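Wer prüft eigentlich die Aufgabe?
Ein Zwischenruf zur Normung von Haushaltsrobotern
13. Oktober 2024

Im April lag der Entwurf einer Prüfrichtlinie für Roboter in Wohnräumen auf meinem Schreibtisch, 502 Seiten mit Anhängen. Ich habe ihn gelesen, weil ich dafür bezahlt werde. Die meisten, die sich später daran halten sollen, werden ihn nicht lesen. Das ist ein Problem, aber nicht das größte.

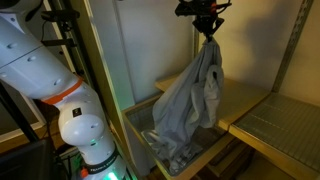
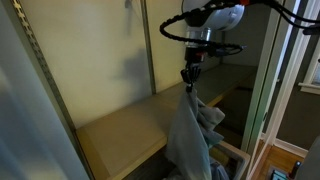 Der Entwurf regelt sehr genau, was eine Maschine nicht darf, und fast gar nicht, wie man nachweist, dass sie ihre Arbeit ordentlich macht. Für Kräfte, Abschaltwege und Kennzeichnung gibt es Tabellen. Für die Aufgabe selbst gibt es einen Satz: Der Hersteller beschreibe den bestimmungsgemäßen Gebrauch »in geeigneter Weise«. Was heißt das bei Wäsche? Ein Stück Stoff, das oben im Greifer klemmt und unten in Falten in den Korb hängt, ist für jeden Prüfer eine Zumutung. Es hat keine feste Form, man kann es nicht vermessen wie ein Werkstück, und beim nächsten Griff liegt es anders. Wer dafür nur »Greifen und Ablegen textiler Güter« in die Unterlagen schreibt, hat nichts beschrieben. Trotzdem würde der Entwurf genau diese Zeile durchgehen lassen.

Ich komme aus der Industrie und habe dort lange Zellen abgenommen. Ein Zaun, eine Tür mit Schalter, ein Teil, das immer gleich liegt. Da kann man sich auf Abstände und Geschwindigkeiten konzentrieren, denn die Aufgabe ist durch die Vorrichtung festgelegt. In einer Wohnung fehlt die Vorrichtung. Regalböden, Türrahmen und Körbe stehen dort, wo sie den Bewohnern passen. Damit wird die Umgebung Teil der Prüfung, ob man will oder nicht.

Ich schlage deshalb drei Änderungen vor. Sie sind nicht neu, und keine davon ist besonders elegant.

Erstens gehört der Prüfgegenstand in die Richtlinie. Wer behauptet, sein Gerät könne mit Wäsche umgehen, soll angeben müssen, mit welcher: Größe, Gewicht, Material, trocken oder feucht, einzeln oder im Haufen. Dazu die Behälter, in die abgelegt wird. Ein steifer Kunststoffbehälter verhält sich anders als ein Korb mit Netzwänden, in denen sich eine Fingerspitze verhaken kann. Ein Satz von 12 genormten Textilien würde für den Anfang reichen. Gegen diesen Vorschlag wird eingewandt, dass die Hersteller dann nur noch auf diese Stücke hin entwickeln. Ja, das werden sie. Beim Bremsweg von Fahrzeugen entwickelt man auch auf die Prüfstrecke hin, und die Bremsen sind davon besser geworden.

Zweitens müssen Fehlversuche in den Bericht. Im Entwurf zählt nur, ob das Gerät am Ende eines Durchgangs einen sicheren Zustand erreicht. Wie oft es vorher danebengegriffen, nachgegriffen oder am Rand gezogen hat, bleibt unter dem Tisch. Bei Zelenák, wo ich als Gast an einer Vorprüfung teilnehmen durfte, führte das Team freiwillig Buch über rund 3000 Griffe, jeden Abbruch mit Ursache. Es war die nützlichste Unterlage des ganzen Termins. In der formalen Akte taucht sie nicht auf, dafür gibt es kein Feld. Maëlle Boychuk, die dort die Versuche leitete, hat sie am Ende als Anlage ohne Nummer beigelegt.

Drittens brauchen wir eine Regel für Kabel und Anbauten. Darüber redet kaum jemand gern, es klingt nach Kleinkram. Der Arm selbst kommt mit Erklärung und Prüfzeichen vom Hersteller, und alles, was danach angeschraubt wird, läuft unter »Integration«. Ein schwarzer Wellschlauch, der in weitem Bogen um das Handgelenk läuft, ist bei freier Bewegung harmlos. An einem Regalpfosten kann er hängen bleiben. Die Richtlinie sollte verlangen, dass die Bewegungsprüfung mit der vollständigen Ausrüstung gemacht wird, also mit Greifer, Leitungen und Last. Der Entwurf verlangt das nur für die Last.

Bei der Anhörung kam von Norar der Einwand, kleine Anbieter könnten sich solche Prüfungen nicht leisten. Das nehme ich ernst. Navik hat vorgerechnet, dass die zusätzlichen Durchgänge je Gerätetyp 2 Prüftage kosten. Für eine Firma mit einer Handvoll Leuten ist das spürbar. Ich halte es für vertretbar, zumal dieselben Firmen heute ein Vielfaches davon in Unterlagen stecken, die niemandem etwas sagen. Allein die Gliederung der Risikobeurteilung ist im Entwurf so verschachtelt, dass man dieselbe Gefährdung an vier Stellen eintragen muss. Wer Aufwand sparen will, sollte dort anfangen.

Mehr Seiten will ich damit nicht. Der Anhang zu ortsfesten Anlagen ist fast wörtlich aus der Industrienorm übernommen und kann für Wohnräume entfallen. Auch die Begriffsliste ist zu lang, »Bediener«, »Nutzer« und »anwesende Person« werden getrennt definiert und danach durcheinander verwendet. In der Wohnung ist das meistens ohnehin derselbe Mensch, und er steht in Socken daneben.

Die Arbeitsgruppe trifft sich als Nächstes in Drinska. Meine Änderungsanträge zu Prüfgegenstand und Anbauten liegen dort vor, der zu den Fehlversuchen wird noch umformuliert, weil das Wort »Fehlversuch« einigen zu hart ist. Mir ist gleich, wie das Feld im Formular heißt, solange es ausgefüllt werden muss.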